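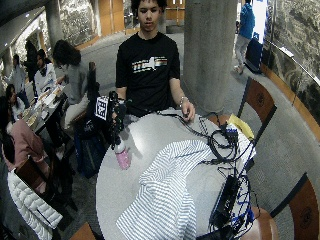

*Figure 2. Round table with water bottle and striped garment.*

## 4. Setting up the club area before a squad session

This section applies to coaches and session leads using the Bremis junior sports programme at Gutamwood Leisure Centre. It covers the layout of the training floor, the sign-in point and the opening checks. Instructions for competition days are given in Section 7.

Set-up must be finished before gymnasts are admitted to the floor. Parents and carers should wait in the foyer until the session lead opens the inner doors.

### 4.1 Laying out the floor

1. Collect the store key from reception and sign the key register.
2. Bring out the landing mats, carrying each one with two adults. Mats must not be dragged, as this damages the base fabric.
3. Place the mats edge to edge and fasten the joining strips along their full length.
4. Position the low beam parallel to the long wall, leaving at least 1000 mm of clear floor on either side.
5. Lower the beam feet and press down firmly at each end. If the beam rocks, adjust the feet and test it again.
6. Place a crash mat at the dismount end.
7. Check that both fire exits can be opened fully and that no equipment stands in the marked walkway.

> **Caution:** The vaulting table may be moved only on its transport wheels. Raise the wheels and confirm that the table rests on its own feet before any gymnast approaches it.

**Note:** The Olvera squad uses the beam at its lowest setting throughout the spring term. The Ulla squad may use the middle setting from March, once each gymnast's record card has been signed by the head coach.

### 4.2 Preparing the sign-in point

1. Set out the register, the medical folder and the accident book near the inner doors.
2. Confirm that the register is for the correct squad. The two squads use the same form, and entries made on the wrong sheet must be crossed through and initialled.
3. Read the medical folder for any changes added after the previous session.
4. Check that the first aid box is sealed. If the seal is broken, compare the contents with the list inside the lid and report missing items to reception.
5. Switch on the club telephone and confirm that it has a signal.

Gymnasts arriving after the warm-up has begun must report to the session lead. They complete a separate warm-up with an assistant coach before joining any apparatus group.

### 4.3 Checks on clothing and jewellery

Carry out these checks at the doors, in the order shown.

1. Long hair is tied back securely, without hard clips.
2. All jewellery has been removed. Earrings may not be covered with tape.
3. Leotards or fitted shorts and tops are worn. Garments with zips, hoods or loose cords are not accepted on the apparatus.
4. Feet are bare, or gymnastics slippers are worn.

> **Caution:** A gymnast who cannot remove an item of jewellery must not take part in apparatus work. Floor stretching may be offered at the discretion of the session lead.

### 4.4 Opening the session

1. Walk the full floor once more and close any gaps between mats.
2. Confirm that at least 2 qualified coaches are present. The session may not open with fewer.
3. Enter the start time in the register and sign beside it.
4. Open the inner doors and admit the squad.

Faults found during set-up are to be written in the equipment log and the item labelled "Do not use". Labelled equipment may be returned to service only by Oğuzhan Akyol, Head of Coaching, or by a coach whom he has authorised in writing.

**Note:** For the order in which equipment is returned to the store, see Section 5.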